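Chapter 6

Gathering Demonstrations for Manipulation Learning

6.1 Scope of the Chapter

Chapter 5 treated the policy as a function to be fitted and took the training set as given. The present chapter is concerned with where that set comes from. For contact-rich manipulation with two arms and multi-fingered hands, the usual source is demonstration: a person drives the robot through a task while the joint positions, the commands and the camera streams are logged together. The learning system is later trained to reproduce the commands from the observations.

Three decisions are made before the first recording. The designer must fix the task, the observation set and the unit of recording. Errors in the first can often be repaired by recording more. Errors in the second usually cannot, as a signal that was not logged is lost. Errors in the third are expensive in a less visible way and are taken up in Section 6.4.

The running case is the Strebel set, recorded over one winter at the Wullville laboratory and extended at Irkbridge with the same protocol. It contains 1,809 episodes, of which 1,463 passed review and were used in training. Readers who intend to work the problems at the end of the chapter should note that all problems refer to the reviewed episodes unless stated otherwise.

6.2 The Task Board

A task board gathers several small manipulation problems on one flat panel. Its advantage is that the robot, the cameras and the lighting can stay fixed while the task varies. A peg can be picked up, moved, stood upright or inserted, and each of these actions can be logged under its own label. The parts are small in relation to the hands, so that finger placement matters and errors of a few millimeters show up in the outcome.

In the Strebel set the loose parts share one color and the board is white. The choice makes segmentation of parts from the board simple under ordinary light. It does nothing to separate one part from another, and the shape of the part must then carry the distinction. Colored light was used in a portion of the episodes to widen the range of appearance in the training data.
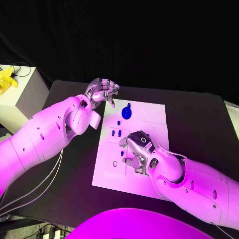

Figure 6.1. Two-handed work at the task board, head camera view, under magenta light. The right hand is on the board; the left is raised over its upper-left corner.

Two features of the head camera view deserve attention. First, the hands hide parts of the board when they work close to it. A peg beside the fingertips may be visible only in part, and a policy that relies on this camera alone must act on a partial view at the moment when precision is most needed. Second, the arms occupy a large share of the pixels. A network trained on few episodes may learn to predict the next command mainly from the arm's own appearance, with little regard to the parts. Section 6.6 gives a test for this fault.

A dark backdrop reduces the second problem only slightly. What it does remove is variation behind the table, which would otherwise enter the data as an unlabeled variable. The cost is that a policy trained in front of a curtain has no experience of anything else. If the robot is to be used in an open room, background variation must be recorded or added in processing.

6.3 The Observation Set

At minimum, the log should hold the following at each time step:

Joint positions of both arms and both hands
Commanded positions, stored separately from measured positions
Images from every camera, with capture time
The episode label and the operator code

Measured and commanded positions are often confused in shared data sets. When a finger closes on a rigid object, the two differ, and the difference carries information about contact force. Storing only one of them discards this. The Brotov format, used in the problems for this chapter, keeps both and refuses a file in which either is missing.

Capture time must be taken at the camera and not at the moment the image is written to disk. Writing delays change with system load, and a delay that changes within an episode cannot be corrected by a constant shift.

6.4 The Unit of Recording

An episode may cover the whole board or a single action. Long episodes contain natural transitions between actions, including the short pauses in which the operator decides what to do next. Short episodes are easier to label, review and discard. In the Strebel protocol the short form was adopted, with each episode ending when the hand had released the part and withdrawn.

The idle arm raises a related question. In many single-part actions only one hand makes contact, and the other is held ready above the board. Its joint values should still be logged in full. If they are dropped, the policy receives no example of how to hold an arm still, and small drifting motions are a common result. A grasp such as the one in Figure 6.2, with the right hand at the round knob and the left hand open over the corner, is a typical example. 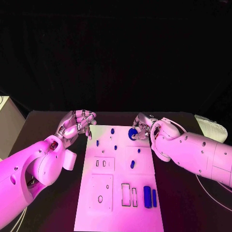 Hermine Ruchti objects that short episodes hide the hardest part of the problem. In her view, the choice of the next action is itself a skill, and a set cut at every release contains no evidence of it. She recommends that a fixed share of recording time be kept for full-board episodes, even where most of them will later fail review.

The objection is sound where the policy must order its own actions. Where a separate planner supplies the order, as in Chapter 9, the short form loses little. Ottilie Wyss has proposed a compromise in which full-board episodes are recorded and then cut in software, with the uncut originals retained. This requires more storage and a reliable rule for finding the cuts. The rule used in Problem 6.7 places a cut wherever the hand opens and its height above the board then rises without interruption for 76 time steps.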